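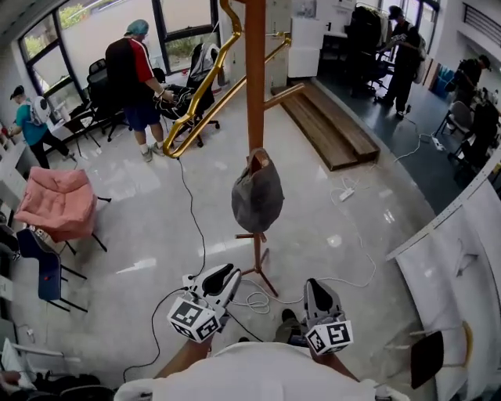

Hello all, and thanks Somkiat for the long message, which I've been meaning to answer since I got back from Clundoleck. I do think you're right that the jobs are changing faster than the job titles. When I started at Idton my badge said "packing operative" and it still does, though I've not packed a box for months. My day now is teaching: I hold a pair of the white hand-held grippers, one in each fist, and do ordinary things with them so that the arms can learn from it later. Hanging a bag on a coat rack, that sort of thing. Each gripper has a marker cube underneath, the black-and-white squares, and there's a cable to think about as well, so you learn to look at your feet before you turn round!

Somkiat Jaidee wrote on 6/25/22:

> We have had the Nakari arms on the returns line for one season
> now and I would like to hear from people at other sites. Here at
> Kaewmanee no one has lost their place, but the work has split in
> two. Half of us mind the line and the other half go into the
> training room and do demonstrations all shift. The second lot get
> no extra money and no proper description of what they do. Some of
> them like it very much. Some say they feel they are teaching
> their own replacement. What do people do about breaks? Our target
> is 211 demonstrations a shift and I think it is too many.
>
> Also, does anybody let the demonstrators see the results?

Breaks first, as that's the easy one. We had no rule at all to begin with and my wrists were dreadful by the second week. It's the same small squeeze over and over, and you're holding your arms out in front of you the whole time, which you never do when you're packing. We asked for a stop every 32 minutes (don't ask me where that came from, it was what the scheduling screen would let us put in) and we got it. You sit down, you drink your tea, you let your hands hang. I'd push for that before I pushed for money, though I'd push for money too.

211 is a lot! Ours is 100 and on a fiddly task I don't always get there. What I'd say to your manager is that the rushed ones are no good anyway. I had a whole afternoon of mine thrown out because I'd been snatching at things to make the number, and the lads on the software side said the arm had picked up the snatching. I was mortified, but also a bit tickled that it had my bad habits.

About the replacement business, I go back and forth. Some evenings I'm pleased with myself, because folding a jumper neatly is a skill and it's the first time in my working life that anyone has treated it as one. Then I'll walk past the old packing benches and feel a bit sick. There were four of us on my bench. Two moved to goods in, one went to her sister's cafe and loves it, and I'm in the training room. Would we all have been shuffled about regardless? Probably, the firm never leaves anything alone for long. But it was a good bench and we had a laugh, and in the training room everybody's busy with their own task and you don't chat the same way.

On seeing the results: yes, and do fight for it. We were shown nothing until August last year, when I asked if I could go and watch the arm have a go at the coat hangers. It dropped a fair few. I came back and did mine differently, slower at the hook, tipping the hanger a bit before letting go, and I felt like I was part of it for the first time. Now whoever's on demonstrations gets to go down at the end of the week and watch. The file number of my first decent one was 497 and I still remember it, daft as that sounds.

One thing I'd like to ask back. Has any site managed to get "demonstrator" written down as a grade? Ours keep telling me it's a temporary duty, and I've had this temporary duty long enough to have my own mug in that room. If anyone's got wording that was accepted, even a paragraph, please send it to me or to the list and I'll take it in with me next time.

Somkiat, give my best to everyone on returns, and tell them to look after their wrists.

Efe Okeke
Idton, packing (so they say)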